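Reading the Crime and Security Pages
Week 5 handout: Counting after a prison fire

Welcome back, everyone. Last week we got a little carried away with headlines (my fault, I love them), so today we slow down and look at what happens to numbers in the first day or so after a disaster inside a locked building. Please have the Lyimo packet in front of you, the one with the three wire reports stapled together.

The packet follows a night fire at Lyimo, a district prison built to hold 212 people. The first report, filed before dawn, gives the number held there that night as 382. Most of you will spot right away that these two figures don't sit well together, and yet the first report never puts them side by side! You have to wait until the third report, late in the afternoon, for a reporter to say plainly that the place was badly overcrowded.

Now look at who is speaking. In the first report it is "officials," with no office named. In the second it is the prison service, which says 30 inmates were taken to the hospital. In the third we finally hear from families waiting at the gate, and they have a different worry altogether – they want a list of names, and there isn't one yet. A number can be perfectly correct and still leave a mother at a gate with nothing to go on.

I'd like you to mark up the packet in pencil as you read. Underline every figure, circle the source, and where you can't find a source put a question mark in the margin. Don't fret if you end up with a lot of question marks. I did too, the first time.

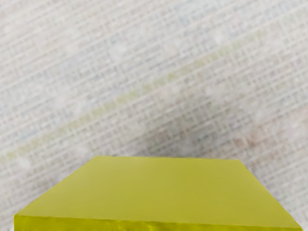
The other habit I want you to pick up is checking what a figure is a figure of. The third report says 4000 people are held in the whole district, and two of the papers that picked it up, the Davell and Mandilent dailies, ran it as though it meant Lyimo alone. It was a careless cut, the kind an editor makes at the end of a long shift, and I have made worse ones myself.

For next time, read the chapter called "Distance" in the course reader, on reporting from far away, and write one page on which of the three reports you would have trusted at noon, and why. Bring your marked-up packet along with it. Office hours are the same as always, so do come by if you get stuck.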